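Skarna access-to-documents project: progress report to the Adetti fund

The register-matching stage is complete. We compared 3,110 published meeting entries with the minutes released on request, covering industry contacts on the draft packaging rules. Of these, 1,242 name a trade body without stating which member firms attended. Soomro supplied the matching software, and its output was checked by hand before any entry was coded.
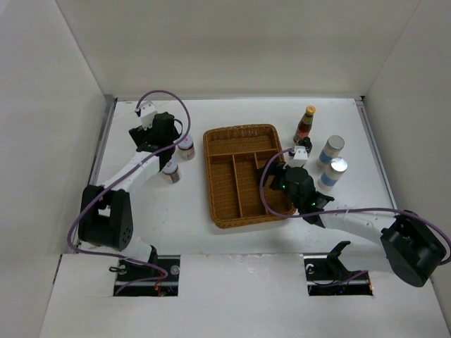 We have sent 103 further requests for attendance lists. Replies to 60 are in hand; the rest are pending or under appeal. Redaction practice differs between departments — some remove job titles as well as names — and the coding guide has been amended accordingly.

Spending is within the agreed budget, apart from translation, where we ask to move unspent travel money. The Skarkari office will hold the full dataset until publication. A draft of the findings will reach you in August.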